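Research > Household Studies > Working Papers > Pantry Sorting at Home

3.2 What people do with short cans

I'll admit I didn't expect the short cans to be the interesting part. When we set up the Cotitz pantry study, I thought we'd learn most from the awkward stuff (half bags of rice, oddly shaped jars), and the small round tins were there to fill up the shelf. Then we started going through our 251 sorting sessions, and the tins kept pulling me back in!

The task was simple. Each person got a mixed lot of short cans, spread out on a white table, and was asked to put them away "the way you'd do it at home". We gave no other rules. Most people began by looking down at the lids, so we started coding what a lid tells you before you pick the can up: the colour of the metal, whether there's a pull tab, and how much of the label peeks out below the rim (Figure 4).

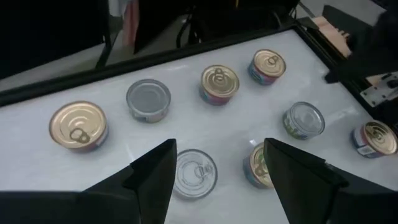
3.3 Lid colour or label colour?

Figure 4. Short cans spread out on the tabletop, with gold and silver lids and a mix of label colours.

Seen from over the table, the lids do most of the talking. Gold lids stand out from silver ones straight away, while the wrappers only show as a strip of blue, green or maroon down the side. I'd have bet on people grouping by lid, and early in a session plenty of them did just that. Once the cans were in hand, though, the label took over, and a neat gold group would get broken up and started again.

We logged 3834 can placements altogether, and in 118 of them the person moved the same can up to three times before settling. Those are my favourite bits of the data. You can hear people muttering about whether fish belongs with pet food (it doesn't, in my kitchen), or turning a can so its label faces forward and then stacking another one in front of it anyway.

Pull tabs mattered more than I'd guessed, too. Several people at the Clesow site kept the tabless cans together, near wherever they said the can opener lived. At Zukholm hardly anyone bothered. I'm wary of making much of that, as the Zukholm shelves were deeper and people there may have cared more about reaching the back row.

Contact the Vídalín Household Group | Copyright and reuse | Back to top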